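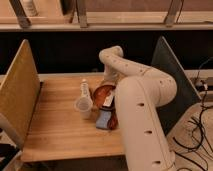 Category: Robotics / Manipulation / Household tasks
February - Yvonne Pilkington and Alfie Horrocks

4.2 Clearing a table

The second chore is the one most people would hand over first: clearing small items off a table. We chose it because it looks easy. A child of five can do it without instruction, and none of the steps calls for much force. What it does call for is a sensible order of work and a different grasp for nearly every item.

Figure 4 gives the fixed camera's view of the workspace. The objects sit close together under the wrist of the arm: a translucent cup, a small clear bottle with a white cap, a reddish-brown bowl lying at a tilt, and a folded light blue cloth in front of it. Most of the remaining tabletop is bare, so reach was a minor concern. Crowding was the main one. When items are this close, a grasp planned for the bowl has to allow for whatever is next to it.

We ran 200 trials with the Wesell planner. A trial counted as complete when every item had been moved to its assigned place within 180 seconds and nothing had been dropped. The operator could stop the arm at any time but could not correct it. Item positions were changed between trials, and the planner was given no list of what was on the table.

Rigid, opaque items were handled well. Clear plastic was harder. The depth estimate often passed through the wall of a bottle and settled on the surface behind it, and the fingers then closed too far back. Adding a second viewpoint helped with bottles but did little for cups, where the rim was found and the near wall was still missed.

Cloth was the weakest category. The planner treats a flat folded cloth as part of the table unless its edge stands up, and in 20 trials it never tried to pick the cloth up at all. When it did try, it usually took hold of one layer and the fold came undone on the way. We counted those trials as complete - the cloth had been moved - but a person at home would want it kept folded.

The Eze baseline was faster per item and failed more often when objects touched. Horrocks scored all trials from video, and Pilkington rescored the ones that ended in a stop.

On these results we would not call table clearing a solved chore. The arm can be left with a few hard, well-spaced objects. With clear plastic or cloth in the mix it still needs someone nearby, and the time saved is small. Section 4.3 repeats the test with the Flulline fingertips fitted.

Figure 4. Workspace for the table-clearing task, fixed camera.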